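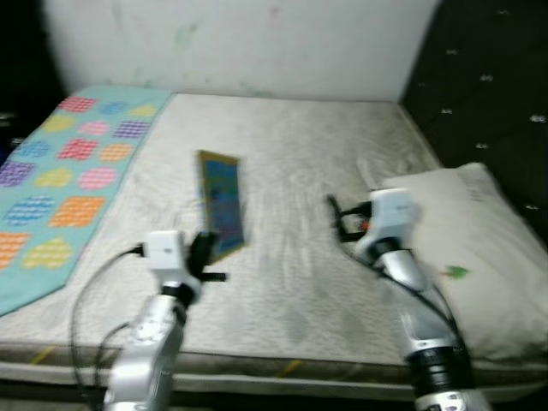

The Bed Day

Once a month, always on a Sunday, I take everything off the bed. The pillows go to the chair, the sheets go to the machine, and the mattress stays naked until the evening. In my family we called this "the bed day", and when I moved to Warnport I kept the name and the habit both. My mother did it with the windows open even in December. I am softer than her, I open only one.

I like to write down what I do, because every month I forget one thing and then I must start again. So this is for me, and maybe for somebody who also rents a room with a mattress which came before them.

About the mattress

It is an off-white quilted one, and it belongs to the apartment. It has gray smudges, and toward the front there is a darker patch which I have been fighting since I moved in. I don't know what it was. The owner said "it is only water", and I decided to believe her, but I also bought baking soda on the same evening.

I have tried three things with this patch. First was the baking soda, spread dry, left for the whole afternoon and then vacuumed. It took away the smell but the color stayed the same. Second was a little dish soap in cold water with a white cloth, only pressing and never rubbing. This helped the most, I think. Third was a foam cleaner in a can which I bought at Lundolero, the big shop behind the station, and it left a ring bigger than the patch. I had to do the soap again to make the ring go away. The can is still under my sink if any neighbor wants it.

The important thing is to use very little water. A mattress is thick, and what goes inside takes a long time to come out. The first time I used too much and I slept that night on the floor on two blankets, and my back remembered it until Wednesday.

The turquoise one

The blanket with the hearts and rounded squares is my favorite thing in this room. It is long and narrow, so it is maybe more a runner than a blanket, and I can't cover myself with it properly. My feet or my shoulders, I have to choose. But it has pink, purple, blue, orange, yellow and red on the turquoise, and on a gray morning it is the first thing I see.

I bought it at the market in Derkach when I visited my cousin. The woman asked 3000 for it and I paid, and my cousin was angry with me the whole way home because I didn't bargain. She is right, I never know how. I start to feel sorry for the seller and then I say yes.

On bed days I leave it along the side of the mattress while the rest is in the wash. It goes in the machine by itself, cold, inside a pillowcase, and then I dry it flat over two chairs. I did this 14 times or so before I trusted that the red doesn't run. I still put an old white sock in with it as a test, and the sock is still white.

The headboard

It is dark and padded, and it stands on the side of the bed because of how I turned the mattress in the room. My friend Haziq Lubis says I sleep the wrong way around, but this way I have the wall on one side and the light doesn't come in my eyes.

Dark fabric shows all the dust. I take a dry brush first, then a cloth which is only a bit damp, and I go from top to bottom. I used a sticky roller before, and it was good for hair but it left something on the fabric that caught even more dust the next week.

The wall

The white wall beside the bed has marks, some a little green and some a little pink. I tried the white sponge, the kind which is like an eraser, and it cleaned very well and also took off the shine, so now there is one place that looks different when the lamp is on. I stopped. The paint is called Broltach something, and the owner promised to look for the rest of the can. Until she finds it I only wipe the wall with warm water.

If you want to paint a corner yourself, ask first. In my contract the walls are in point 11 and it's written very seriously.

The tablet on the bed

I keep the tablet near me when I clean. It is for music, and for the timer, and also for my list. I know a bed isn't the best place for it, but on a bare mattress at least it can't get lost inside the covers, and this has happened to me more than once. One time I carried it to the kitchen inside the sheets and noticed it only when I pushed them into the machine and something was hard.

So my rule now is that the sheets leave the room first, and the tablet comes in after.

My order, for the next time

Sheets and pillowcases out first. Shake them before the machine.
Window open, also in winter.
Vacuum the mattress slowly, the sides too.
Soap on the patch, little water, press with a towel.
Brush the headboard.
Turquoise runner alone, cold.
Turn the mattress every second time – I forgot this in the spring.
Wait until evening before making the bed.

The waiting is the hardest part for me, I always want to lie down at four o'clock. Last time I made the bed too early and the sheet felt cold in the middle the whole night. Next month I will start before breakfast, and I have to buy a new brush before that.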